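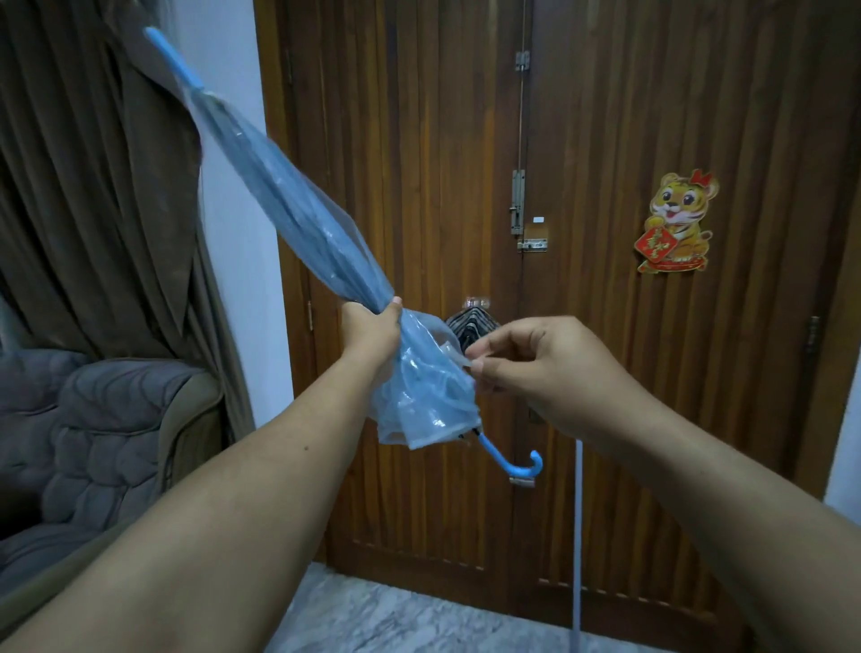
# Ollton's lost property shop finds a bigger home, and opens its doors for good

**Ollton, January 23, 2018** – After a winter spent in borrowed rooms and one very draughty church hall, the Rangel Lost Property Shop is moving into the old ticket office beside Ollton bus station, where it will be open all year for the first time. Anyone who has left a scarf on the top deck, a bag under a café table or an umbrella in the doctor's waiting room is warmly invited to come and look for it.

The shop is run by Rangel, the town's small repair and reuse charity, together with Culel, the local bus company. Until now, things left behind on buses went to a depot 37 miles away, and people had to ring up, describe what they had lost and then wait for a parcel. Plenty of them gave up before they got that far. Under the new arrangement, everything found on Culel's Ollton routes will be brought to the ticket office on the evening it is handed in, and it will be on the shelf the next morning.

Items will be kept for 90 days. Owners can collect them free of charge by giving a fair description, and there is no need to bring a receipt or proof of purchase (we have yet to meet anyone who keeps the receipt for their gloves). Phones, bank cards, keys and medicines are held separately in a locked cupboard and will only be returned when the person behind the counter is quite sure they are going to the right place.

"I lost my father's walking stick on the number 40 bus, and that is how I came to be mixed up in all this," said Jayanthi Sastry, who manages the shop for Rangel. "I got it back in the end, but it took weeks and a great many telephone calls, and I remember thinking that there must be a kinder way of going about it. People are often embarrassed when they come in. They apologise to us for losing their own things! We would like them to feel that they can just walk in, have a look round and a bit of a chat, and go home with whatever it was."

Things that have not been claimed when their time is up will be cleaned, mended where they need it and sold at low prices, with the money going towards Rangel's repair evenings. Clothes, scarves and blankets are washed and folded before they go out, and umbrellas are opened, dried and checked for bent ribs. 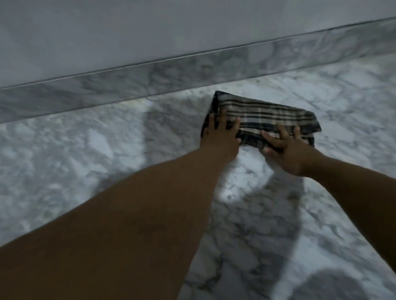 Anything too worn to sell is passed on to Desorico, the textile workshop on Mill Lane, where it is cut up for cushion filling and cleaning cloths. Very little is thrown away, and the shop hopes to keep it so as the shelves fill up.

The trial run in December brought far more people through the door than had been expected, with around 40 items going back to their owners in the week before the holidays. A child's stuffed rabbit was reunited with its family after two trips round the ring road, and a trombone was collected by a gentleman who had not yet noticed that it was missing.

Elis Jarman, operations manager at Culel, said: "Our drivers are a soft-hearted lot and they worry about the things they find, particularly the toys. It has always bothered them to send everything off to the other side of the county. Having the shop a few steps from where the buses pull in makes sense for them and for our passengers, and we are very glad to be lending the building."

The ticket office has stood shut for several years. Its counter and wooden hatch have been kept, and the back room is being fitted out as a sorting and mending space by Ostap Stetsiuk and Benedito Magalhães, who also built the shelves at Rangel's first shop. There is level access from the station side and a bench by the window for anyone waiting for a bus, whether or not they have lost anything.

Rangel would also be pleased to hear from people with a few hours to spare. Help is wanted with sorting, washing and simple sewing, and on the counter during the busy spell after school. Full training is given and the kettle is never off for long.

**Opening times**

- Monday to Saturday, 9am to 5pm
- Closed on bank holidays

**Press enquiries**

Hòa Châu, Rangel, The Old Ticket Office, Ollton Bus Station. Visits for reporters and photographers can be arranged before the opening – please ask at the counter or leave a note through the hatch.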